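Florgate notes: packing data, part two

The club's project for this term is still the packing task. An arm picks small packaged goods off a surface and puts them in an open carton. Sérgio Fonseca wrote the task sheet in November and it has changed twice. The current version says: any start position, one item per grasp, item released below the top of the flaps, gripper clear of the box before the episode ends.

We train on demonstrations made with hand-held grippers. The arm is only in the lab two evenings a week, and the grippers can go home with people, so most of the episodes are recorded in bedrooms and kitchens. The count stood at 3,565 when I ran the merge script last night. Of those, nearly 3,000 pass the automatic checks. The rest fail for dull reasons: lost tracking, a jaw width that never changes, an episode that stops before the release.

Items

We started with rigid boxes and blocks. The policy learned those quickly and then failed on anything with a wrapper. Snack packets are harder for two reasons. Foil deforms under the jaws, so the jaw width at contact says very little about whether the grasp is good. It also reflects, and the same packet looks different from one wrist angle to the next.

Bars are a separate case. They are stiff along the length and the crimped ends give the jaws something to catch on. If you close on the crimp, the bar tends to swing as you lift. Sérgio wants all bar grasps across the middle. I would keep a few off-center ones, labeled, so the policy has seen a swinging bar before it meets one on the arm.

Two-handed episodes go in their own folder. In these the left gripper handles one packet while the right one goes for the next item, and the box stays between them. They take longer to record and the sync between the two streams has to be checked by hand.
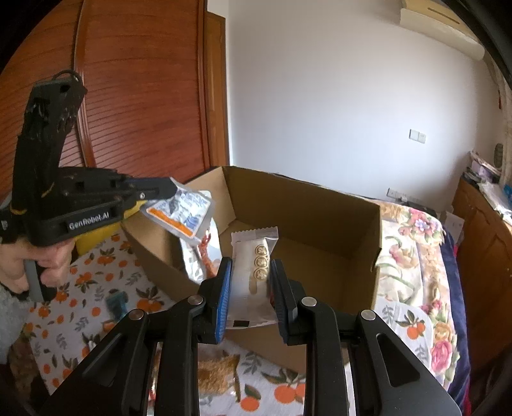
Backgrounds

I had expected patterned cloth to hurt. I trained one model on plain surfaces only and one on the mixed set, same number of episodes, and tested both on a plain bench. The mixed model did slightly better. On a patterned cloth the plain model reached for the print often enough that I stopped the run. So tablecloths stay in, and please do not clear the room before recording.

Code

The loader now lives in the Jisby repo. Gruma is the old one and is read-only. If your config still points to Gruma you will get the old jaw scaling, and the values will be off by a constant – easy to miss in the plots.

The batch format has one new field, flap_state, with values open, partial and closed. Existing episodes default to open. I have fixed 13 by hand where that was wrong.

Still to do

Recheck the left-hand sync offset after the cable swap.
Record 300 more foil packet episodes, box rotated.
Ask Tavares about a second carton size.
Write up the jaw scaling bug properly.

Next post will have the results on the arm, assuming the wrist mount is back by then.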